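How to Read a Label Before You Throw Something Out

Home > Household > Decluttering

Posted 2023-02-24 by Nikau Whitcombe

Most decluttering advice comes from people who want to sell you bins. I have bought the bins. They are in the garage, full of smaller bins. So take what follows as the method of a man who doesn't believe in methods, and who still got two drawers and a bathroom cabinet emptied last October without regretting much.

The usual rule says to hold each thing and ask how you feel about it. I feel nothing about a charger. What I need to know is what it is, how old it is, and whether the town will take it, and for that you have to read the small print.

Step 1. Get everything out of the drawer

Use a shallow box with low sides. A deep one just becomes another drawer. Don't sort as you go, whatever the magazines say. You will stop to test a pen and lose the afternoon.

Step 2. Pull anything with a plug or a battery

Set these aside first. Read the output line on each charger and match it to something you still own. If there's no match, it goes to electronics recycling and not in the trash. Check whether the prongs are bent or the case is cracked, and don't pass it on if so. I've been told a spare charger "always comes in handy." I kept a pile of them for years on the strength of that and never used one. 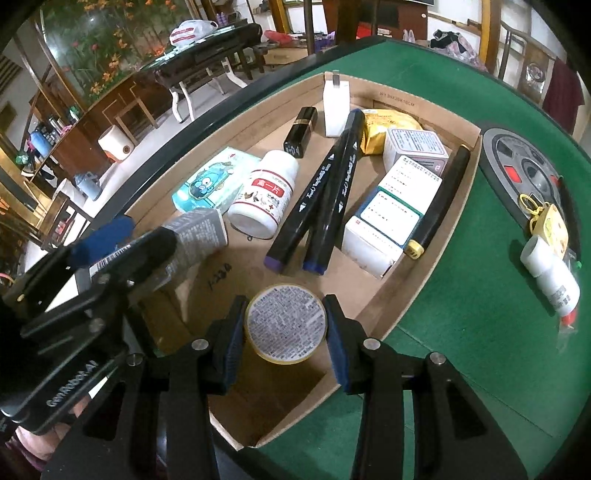 Cosmetics and creams are where people fool themselves. The packaging wants you to believe the stuff lasts forever, and the part that says otherwise is printed as small as they can get away with. Look for a drawing of an open jar with a number and an M, which gives the months it should be kept after opening. A round lid with a gold rim and a white label packed with tiny dark text is a typical case: take it to a window and use a magnifier, or photograph the print with your phone and zoom in. Lipstick often has its symbol on the base or only on the carton you threw away. If you can't remember when you opened it, you have your answer.

Step 3. Don't trust the barcode

My neighbor Liya Kahsay swears by an app called Hikeo that scans a barcode and tells you whether to keep the item. I tried it. It knew the product name, which I could already read, and it had no idea when I'd opened the thing. An ordinary retail barcode usually identifies the product and nothing more. The batch code is a separate string, often stamped or pressed into the bottom, and makers don't all write it the same way. If you care, call the maker and read it to them.

Step 4. Write on the box

Use a black marker and put a short code somewhere you'll see it, then write the same code on a list with the contents. Skip the printed label kits. I paid for one from Flidley and the labels came off before summer.

Step 5. Set a limit you'll stick to

One box, kept for 13 weeks. Anything you haven't gone looking for by then can leave. Liya thinks this is too short and keeps hers a full year, and her hall closet looks about how you'd expect.

What to do with the leftovers

Opened makeup goes in the trash with the lid on. Unopened and in date, ask a shelter before you drop it off, as some won't take it. Empty tins can often be recycled once they're wiped out, but check your local list.

Filed under: drawers, expiration dates, recycling
Next: Do you need to keep the manual?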